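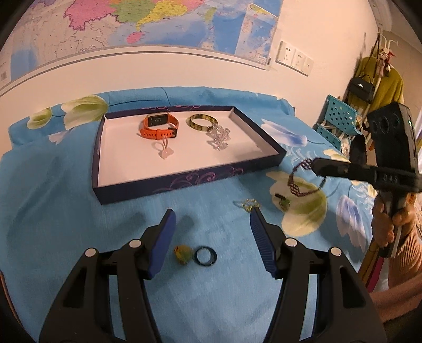

HOME TECH / SERVICES

Who wants to buy an hour of someone tidying bracelets?

Jamshid Salehi has heard the pitch from Witura three times, and he still has questions. The company rents out pairs of hand-held grippers, takes back the recordings people make with them at home, and sells those recordings by the hour to firms training robot arms. Salehi buys that kind of material for Brendis, a small automation shop in Prekville.

"They tell you 400 hours of household work," he says. "Fine. Whose household? How many? I asked and got a brochure."

The sample set he was sent in October holds 3,901 clips. Salehi went through 982 of them himself, most of them jewelry and other small things being sorted into a tray on a bed. He threw out 71.

"Mostly the start was missing, or the end was. You see a bangle in the tray and you have no idea how it got there. A robot can't learn much from that, and I'm paying the same rate for it."

He does give the choice of task some credit. Fine chains, hair ties and rings are a headache for any gripper, and a creased, flowered sheet is harder than the bare gray table most labs use. "I'd rather have this than another thousand blocks," he says. "But a person is holding the tool. A person's wrist fixes a lot of mistakes before you ever notice them."

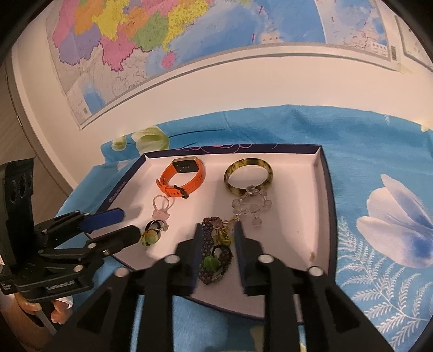
Two hand-held grippers at a tray of bracelets, hair ties and a smartwatch.

Bijan Sharifi, who handles sales for Witura, says the wrist is what customers are paying for. "You want the correction in there. That's the skill."

Salehi doesn't buy it yet. He wants to see one arm, trained on nothing else, pick up a bracelet it has never met. Sharifi says a customer in Tully has done it. He wouldn't name the customer, and he had no video to show — "not one I can share," as he put it.

Brendis has not signed. Salehi has asked for a smaller package, with failed attempts left in and labeled, and is waiting on a price.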